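Writing Letters by Hand Again, in My Third Language

Posted in January by Irena Gajewski

When I moved to this country I stopped writing letters. I did not decide it. I had a phone, everybody I loved had a phone, and a message arrives in one second. For six years I wrote nothing longer than a shopping list by hand, and when I had to fill in a form at the dentist my hand was tired after the second page. The receptionist could not read my street name and I had to say it to her, letter by letter.

Last winter my old neighbor Sarmīte Lūse sent me a letter. She is from Latvia and I am from Poland, and when we lived on the same staircase we spoke English together, each with our own mistakes. Her letter was four pages in blue ink. She wrote about her knee, about the price of butter, and about the man downstairs who plays the accordion with the window open. I read it standing in the hallway with my coat on. Then I read it again at the table, and I understood that I must answer in the same way.

It took me nine days to answer. The first problem was the paper. I had only the back sides of printed bank letters, and this is not polite. The second problem was more serious, I did not know how to begin. In a message I write "hi" and I am already in the middle. In a letter there is this white space at the top, and you must say good morning to a person who will maybe read it in the evening, in another week, in other weather.

I wrote three beginnings and threw them away. In the end I wrote, "Dear Sarmīte, I am sitting in the kitchen and the soup is on." After this it was easy, because the soup really was on, and I could tell her what soup.

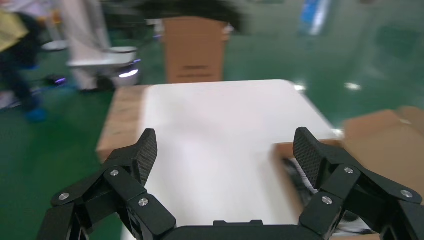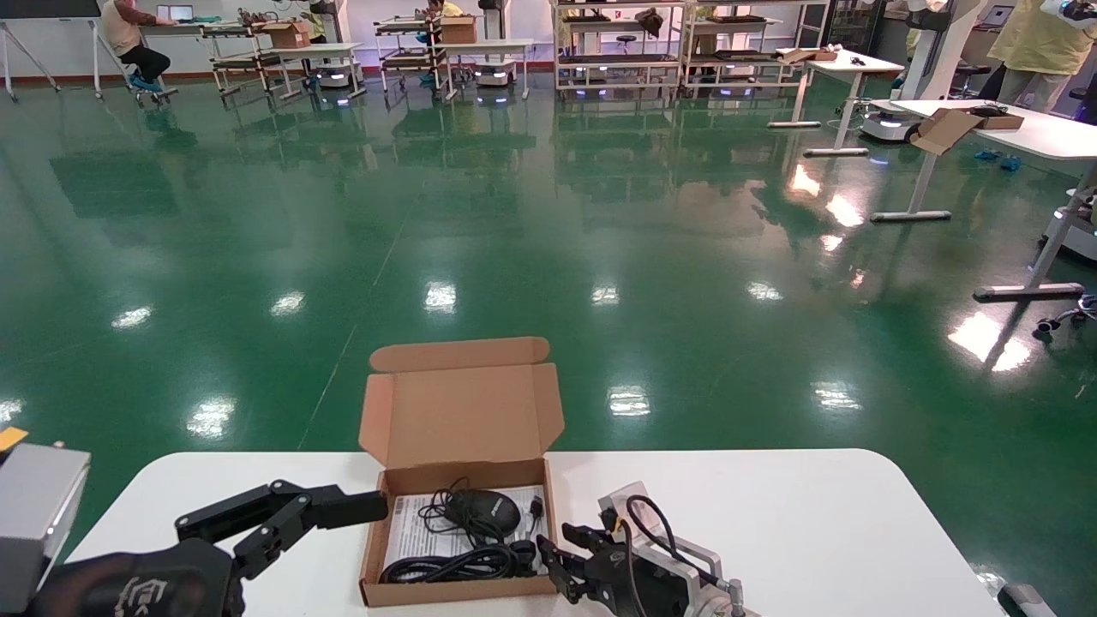

A mouse and its cable in the open box.

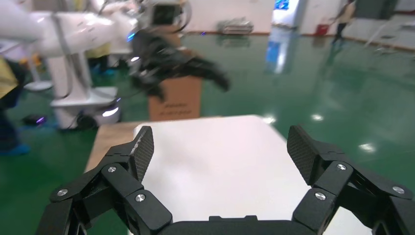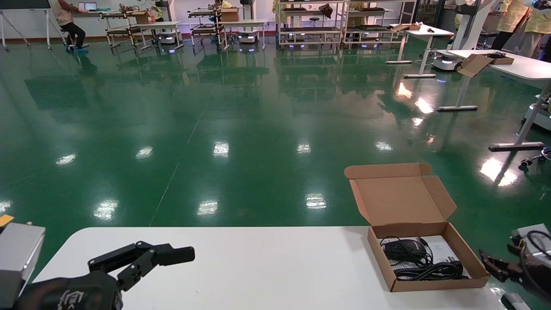
My English in a letter is different from my English at work. At work I have many ready sentences, "please find attached" and "I hope this finds you well," and I use them like coins for the bus. In a letter they look terrible. I wrote "I hope this finds you well" to Sarmīte and immediately I was ashamed, as if I had sent her an invoice. I crossed it out, but with a pen you can still see what you crossed out, so in her next letter she answered that yes, it had found her well, it had found her in the bath.

I like the crossing out now. In the beginning I copied everything clean, like in school, and a letter of three pages cost me a whole evening. My husband asked if I was doing my taxes. Now I leave the mistakes. When I can't find the English word I draw a small picture, or I write the Polish word and Sarmīte guesses. She guesses badly. For some months she believed that my sister had bought a goat. It was a coat.

The post is slow, and I had forgotten how this feels. My letters need between eight days and three weeks. One letter needed 47 days and came with a wet corner and a stamp from a city where neither of us has ever been. By then I had already written two more, so she received my news in the wrong order. First my cough was gone, and then it started.

I also bought a real pen. I went to the stationery shop near the tram stop and tried 17 pens on the little block of paper they have there. Everybody writes their own name on this block, or a spiral. I wrote "butter" many times, I don't know why. The saleswoman was patient. I chose a fountain pen, dark green, and for the first week my fingers were dark green too (the ink is the same color, it was maybe not so wise).

Since last spring I write also to Catríona Gilmartin, who taught me English in my first year here and then moved back to the coast. She writes very short letters, half a page, in big round letters. I was a little disappointed at first. Then I noticed that she answers on the same day, always, and I take two weeks, so perhaps she is the better friend. She corrects nothing. I asked her to correct me and she wrote back, "No, I am retired."

The letters I receive are in the drawer under the telephone, with the batteries and the candles. Sarmīte has sent me 32 of them. They don't close well in there anymore, and I should find another place before my husband does it for me.

Tonight I have to write to her about the spring. She wants to visit in May and she asks if our elevator is repaired. It is not repaired. I will start with the soup again and come to the elevator on page two.

Recent posts
My mother's dill pickles, second attempt
How I learned to say no on the telephone
Three libraries and one very cold bench
The winter coat question
Reading aloud to somebody who is ironing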